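Shared Workshop Building, Users' Group
Minutes of the meeting held on 19 April 2022

Present: representatives of Gravema, Zalleo, Hägglund and Teltia (chair and minutes).
Apologies: none.

1. Minutes of the previous meeting
Agreed as a correct record, subject to one change. Under item 4, "landlord's supply" should read "landlord's meter".

2. Matters arising
2.1 Door closer, rear stair. Replaced. Closed.
2.2 Bicycle rack. Zalleo has obtained one quotation and is waiting for a second. Carried forward.
2.3 Cleaning of the kitchen extractor. Done, but the filter was put back the wrong way round. Gravema to raise with the contractor.

3. Heating and electricity
3.1 Teltia tabled the meter readings for the winter quarter. Consumption on the common supply was 1552 kWh, against an allowance of 2000 kWh. The allowance was set before the lobby lights were changed and is now too high.
3.2 Hägglund asked whether the unused part could be set against the next service charge. The lease allows a credit only at year end, after the reading in September. Noted.
3.3 The thermostat on the upper landing reads around 3 degrees high. The sensor is mounted above a radiator pipe. It was agreed to have it moved to the opposite wall. Cost to be shared equally between the four firms.
3.4 The timer for the common areas has not been changed to summer time. Teltia to reset.

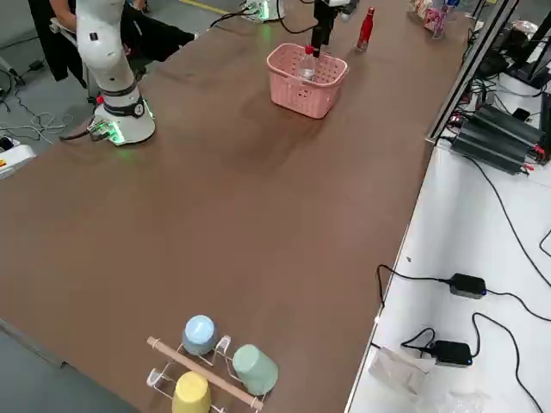
4. Waste and recycling
4.1 The collector has rejected the mixed recycling on two occasions, both times for food residue. A further rejection will be charged at the general waste rate.
4.2 Gravema proposed separate bins for glass and for paper and card. Zalleo pointed out that the bin store will not take another full-size bin with the gate in its present position. Rehanging the gate to open outwards would need the landlord's consent. Hägglund to write to the landlord.
4.3 Flattening of boxes. All firms reminded. Boxes are not to be left in the corridor overnight, as the corridor is an escape route.

5. Fire safety
5.1 The annual inspection listed 6 points. Four have been dealt with. Outstanding are the missing sign at the rear exit and the worn seal on the plant room door.
5.2 The assembly point will stay at the lower car park. A suggestion to move it to the front pavement was not supported.
5.3 Each firm to send Teltia an up-to-date list of fire wardens. The list for Zalleo is out of date.

6. Deliveries
6.1 Parcels are still being accepted by whichever firm is nearest the door. It was agreed that the receiving firm should sign the sheet in the lobby and leave the parcel on the lower shelf. Pallets are excluded and must be booked in by the firm concerned.
6.2 The loading bay barrier sticks when raised by hand. Gravema to report to the landlord.

7. Any other business
7.1 Water will be off for the replacement of the stop valve. Date to be confirmed by the landlord. Toilets on the ground floor will be out of use for the whole period.
7.2 Hägglund requested a second key to the meter cupboard. Agreed, with the deposit at the usual rate.

8. Next meeting
To be called by Teltia once the landlord has replied on item 4.2. Items for the agenda to reach Teltia one week beforehand.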